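Section 6. Folding and Putting Away Your Towels

Thank you for getting this far in the guide. By now your Kokkinos linen cabinet should be standing level, with the shelves in and the doors closing the way you like them, so we can get on to the pleasant part and fill it. The steps below are written for the bath towels in the Andico bundle, but they'll work just as well for the towels you already own. If you have a way of folding that your family has used for years and everything fits, please feel free to keep it and skip ahead to Section 7.

Before you start

Wash new towels once on their own before they go in the cabinet. They shed quite a lot of lint the first time around, and it's much nicer to have it in the dryer filter than along the back of your shelves. Leave out the fabric softener, even if you're fond of the smell - it coats the loops and the towel won't soak up water as well afterward.

CAUTION: Never put away a towel that is even slightly damp. Feel inside the hem as well as the middle, as the hem is always the last part to dry. Leave the towels out for an extra hour if you have any doubt at all.

6.1 The three-part fold

1. Lay the towel on a bed or a clean table with the long side toward you. Smooth it with the flat of your hand, working from the center out to the edges. You don't have to get every crease out, only the big ones.

2. Find the two woven bands near the short ends. These are the flatter strips without any loops, and they're your best guide for keeping things straight.

3. Bring one long side over to cover a third of the towel, then bring the other long side over on top of it. Line up the woven bands as you go and the rest will more or less take care of itself.

4. Fold the towel in half, short end to short end, and then once more in the same direction.

5. Turn the towel so that the rounded fold faces the front of the shelf and the loose edges go to the back. Press down lightly with both hands to let the air out.

Note: A thick towel will spring back up a little after step 5, and this is quite normal. It will settle overnight under the weight of its neighbors.

6.2 Checking the hem

Folding is a good moment to look over the edges, as you have them in your hands anyway. Run your fingers along the woven band and the fold beside it, and open up the layers a little so you can see the seam inside. Look for loops that have pulled out or gone ragged.

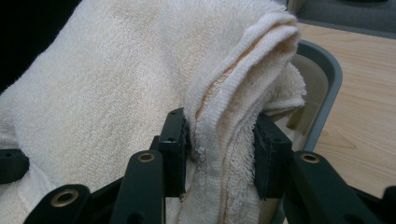 Figure 6-3. Cream terry towel with a frayed fringe of loose loops along the fold.

If you find a fringe like this, set the towel to one side before you go on with the stack and deal with it as follows:

1. Snip the loose loops level with the rest of the pile, using small sharp scissors. Go slowly and take off less than you think you need to.

2. Check that the stitching of the hem is still holding. If it has opened, close it with a short row of hand stitches in matching thread.

3. Fold the towel again and return it to the stack.

CAUTION: Do not pull loose loops, however tempting it is. One tug can draw out a whole row.

6.3 Loading the shelves

1. Start with the lowest shelf and put your heaviest towels there.

2. Stack no more than 6 bath towels in one pile. A taller pile leans, and you'll find yourself refolding half of it whenever you want one from the middle.

3. Leave a small gap between the pile and the back panel so that air can move around.

4. Place freshly washed towels at the bottom of the pile and take from the top. In this way they all get their turn and wear evenly.

Note: The narrow top shelf is meant for washcloths and hand towels. Kusico baskets fit there nicely if you'd like to keep the small things together.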